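Switching my scheduling app (finally)

2019-03-07

So I run a two-person bike repair shop, and back in August I promised myself I'd quit booking jobs in a paper diary. Well, I made it through the winter with the diary, a shoebox of tickets and a lot of sticky notes, and last week I moved everything over to Draltuso. All 2,000 customer records, typos included!

The import took me 4 evenings. I'd exported the old mailing list from Fakgate, which puts the phone number and the street address in the same column (why??), and 300 of those had to be split up by hand with a pot of coffee next to me. 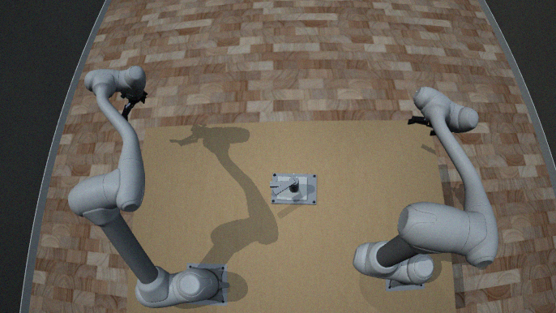
Once that was done, the daily part got pretty easy. I type in the bike, pick the job, and it finds a slot. Parts orders hang off the same ticket, so when a derailleur comes in I can see whose it is without digging. What I don't love is the text reminders. You get one template and you can't change the greeting, so my regulars are all getting "Dear Valued Customer" from a guy they've known for years. I wrote to support and they said it's on the list.

I'm paying for the 5 calendar plan, mostly to keep wheel building separate from tune-ups. 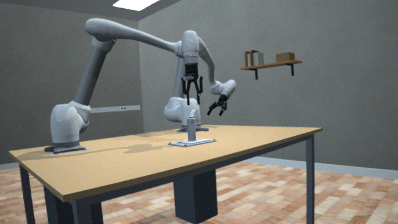
Chin-lung Mok wrote in the comments that you can get around the greeting by leaving the template blank and putting the whole message in the job notes, though it has to be done ticket by ticket. I'll try it on tomorrow's pickups.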